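Work and Automation, Unit 4: Who Does the Picking Now?
Handout to go with the lecture. Please read it before the seminar, or at least on the stairs up to it.
Course tutor: Jade Treloar

1. Where we had got to

Last time we finished with the claim, popular with people who sell machines, that automation removes the dull parts of a job and leaves the interesting ones. Several of you wanted to know who decides which parts are dull. Hold on to that question. Most of this unit is a long way round to it.

The case for this unit is Karkside, a packing site that puts mixed fruit into baskets for offices, hotels and people who have forgotten a birthday. The site employs 80 people. Until last year every basket was filled by hand. Now one line has a pair of robot arms on it, bought through a firm called Prutow, and the rest are filled as before.

2. What the job was

A packer at Karkside picks fruit from trays, looks it over, and puts it in the basket so that it survives a van. The site's own job sheet gives this two lines. Meifang Hou, who packed for 11 years and now trains others, was asked to write out what she did with a bunch of grapes, and produced a page and a half. It covers which end to lift, what to do when the stalk is weak, how to hear that a berry has split, and where grapes go in the order of things (last, on top, and never under a pineapple, whatever the order form says).

Note the gap between the two documents. We'll call the first one the job on paper and the second the job in the hands. When a firm says it has automated a task, it has nearly always automated the one on paper. The rest of it goes somewhere, and a fair amount of your essay should be about where.

3. What the job became

Three new kinds of work turned up on the arm line. None of them was in the business case.

Teaching. The arms had to be shown how to pick things up, and the people best able to show them were the people whose work was being picked up. Packers guided the arms through a grasp again and again, 410 times for the first batch of items. They were paid their normal rate. Lingyun Kang, the shop steward, argued that this was skilled instruction and should be paid as such. Management replied that it was "just moving the arms about". You may wish to compare this with what management said about the same activity in its leaflet for investors, where it had become "capturing expert knowledge".

Tidying. A person can pick from a mess. The arms preferred their fruit laid out with some air around it, and so somebody had to lay it out. That somebody was entered in the shift plan as "line support". Ulla Skjelbred, who did it for four months, described it as setting the table for a guest who doesn't say thank you.

Standing by. When an arm stopped, a person had to notice, work out why, and start it again. For most of a shift there was nothing to notice. This was widely envied by people who had not tried it.

4. The practice bench

Real grapes are expensive and go off, so the teaching is done with toy fruit, and the same kit is used for induction. New starters spend their first morning at it, including those who will never work on the arm line. Fitzgerald Lindqvist, the line manager, thinks it makes people less afraid of the arms. Hou thinks it gives them the idea that a banana weighs nothing and never bruises. Both views are in the interview extracts, and you are not required to choose.

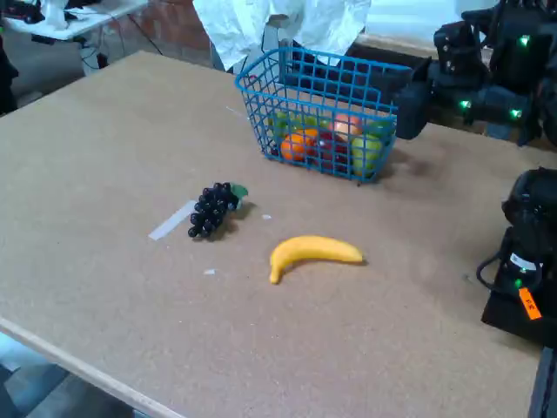
Wide view and close view, grapes outside the basket.

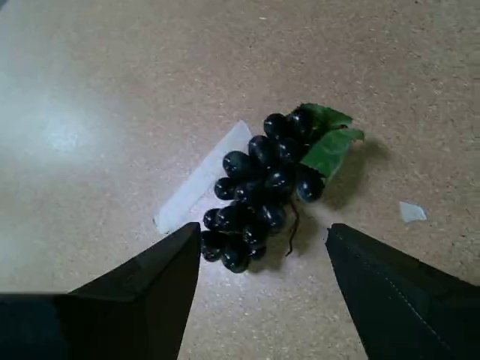
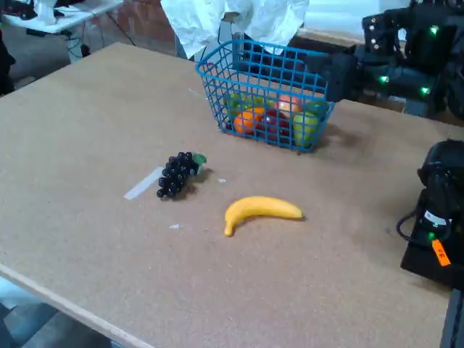 Think about what a lesson at this bench can pass on and what it can't. A plastic grape has a shape, so it can teach reach, angle and where to close the fingers. It will not split. Everything on Hou's page and a half about listening for the split is missing from the lesson, and it is missing for the machine and the new starter alike. That second loss is the one students tend to skip. We are used to asking what the robot hasn't learned. Ask also what the nineteen-year-old hasn't, now that the bench is where learning officially happens.

5. Counting it up

Liao's reading on hidden labour (in the course pack, the one photocopied slightly crooked) suggests a plain test: list every person who touches the product before and after the change, and compare the lists. At Karkside the list for the arm line got longer. The packer came off it. On went the person who lays out, the person who stands by, and a visiting engineer from Prutow who charges for his mileage.

This doesn't make the scheme a failure. Wrist injuries on that line fell, and two packers with bad shoulders asked to be moved there and were glad of it. Skjelbred herself went back to hand packing when offered the choice, then changed her mind in March when the cold store doors were being replaced. People's opinions of automation are often opinions about draughts.

6. For the seminar

Bring one job you have done yourself, however short. Write the job on paper in two lines, then the job in the hands in as many as it takes. Waiting at tables works very well. "Influencer" has been tried and took up the whole hour.

Read the Kang and Lindqvist extracts side by side and mark each use of the word "help". They use it equally often and I don't believe they mean the same thing by it once.

If you want a second case for the essay, use Flilden, the laundry we'll meet in Unit 6, where the folding machine came in and the folders stayed. Notes for that are going up as soon as I have written them.

Essays still go in the box outside my office. The online system is being improved and is therefore unavailable.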